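How to get a musty smell out of a spare room

Posted 12/23/20

If you have a room that gets shut up for most of the year, you will know the smell I mean. Ours is at the back of the house and by September it always has that old-suitcase whiff about it, however clean it looks. I've been fiddling with this for ages and have finally settled on a routine that suits me, so I thought I'd write it all down before I forget it again!

Start with the soft things. Curtains, cushion covers and any rugs that will fit in the machine should come out first and be washed on whatever the label allows. Hang them outside if you possibly can (a breezy day does wonders, even a cold one).

Next, wipe down the hard surfaces. Mix 100 ml of white vinegar with 100 ml of warm water and go over the skirting boards, the windowsills and the insides of any cupboards. Keep it off stone and waxed wood. The vinegar smell goes off by teatime, I promise.

Now pull the furniture a hand's width away from the outside walls. Air needs to get behind it, and you may find a bit of mildew back there that wants a scrub while you're at it.

Put out 2 small bowls of bicarbonate of soda, one high up and one near the floor, and leave them for 2 days with the door closed. I buy the big Lirutell tub and use whatever is left for the fridge.
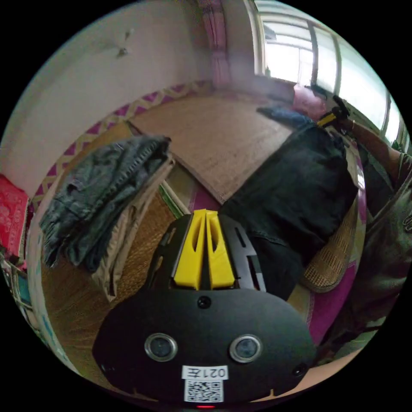 The room, with the gripper in front.

After that, open the window and the door together for half an hour each morning, heating off, and do it for a full week. If the smell comes back as soon as you stop, look for a proper damp problem: a dripping gutter, a blocked air brick, a cold corner that never dries. Bicarb won't fix those, I'm afraid.

Last of all, put the curtains back up, and leave the cupboard doors ajar when you go.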